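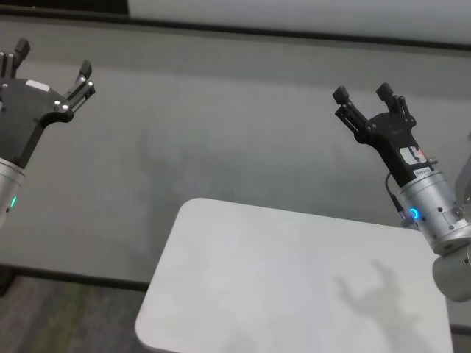
Basket weaving

Basket weaving is the craft of working flexible strands into containers, mats and other goods. It is one of the oldest crafts still practiced, and a large part of the work is done by hand even where the baskets are sold in quantity. Grasses, willow, cane, split wood, palm leaf and, in modern times, plastic strands are all used.

Terms

The stiff pieces that give a basket its shape are called stakes, spokes or ribs, depending on the region and the type of basket. The softer strands that pass between them are called weavers. The bottom is the base, the upright part is the wall or siding, and the finished top edge is the rim or border. Turning the spokes upward at the edge of the base is known as upsetting. A poor upset is hard to correct later, and the walls of the basket will lean.

Main methods

Baskets are usually grouped by how they are made. In plaiting, flat strips of equal width cross each other. In twining, two or more weavers are twisted around each spoke as they travel. In coiling, a bundle of material is wound in a spiral and each turn is stitched to the one before it. Wickerwork uses round, fairly stiff spokes with a thinner weaver passed in front of one and behind the next.

Many baskets combine methods. A wicker basket may have a coiled rim, and a plaited one may be finished with a row or two of twining to hold the strips in place.
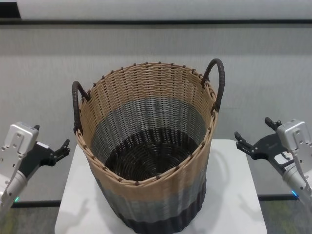

Round baskets are commonly started from crossed spokes at the center of the base. The weaver goes around the cross a few times, after which the spokes are spread apart like those of a wheel. With an even number of spokes and a single weaver, plain over-and-under work would repeat the same path on every turn, so the maker either adds a spoke or works with two weavers.

Materials

Willow is cut in winter, sorted by length and dried. It must be soaked before use, and the soaking time depends on thickness and on whether the bark has been left on. Rattan is a climbing palm. Its outer skin is sold as cane and its inner core as reed. Both become brittle if they dry out during weaving.

Synthetic strands need no soaking and do not rot. They are often colored all the way through, which hides scratches. Cheaper grades can turn chalky and crack after long exposure to the sun. The grower and teacher Morag Leckie has argued that students should begin with natural reed even if they intend to work in plastic, as the natural material shows at once when it has been bent too sharply.

Color

Bands of color are made by changing weavers at a chosen height. The old end is left behind a spoke, the new one is laid in beside it, and both are trimmed once the wall is done. Patterns can also come from dyed spokes or from weaving with two colors at the same time.
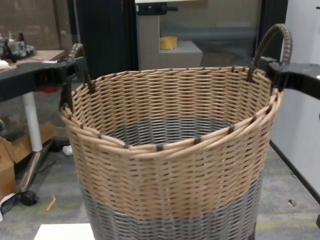

Rims and handles

The rim keeps the weaving from working loose and carries much of the strain when a basket is lifted. It can be made by folding the spokes down into each other or by binding separate rods over the top row. Handles may be built into the frame from the start or added after the border.

Care

Dust is best removed with a soft brush. Natural baskets should be kept away from heaters, and damp ones dried slowly in moving air. Synthetic baskets can be washed with mild soap.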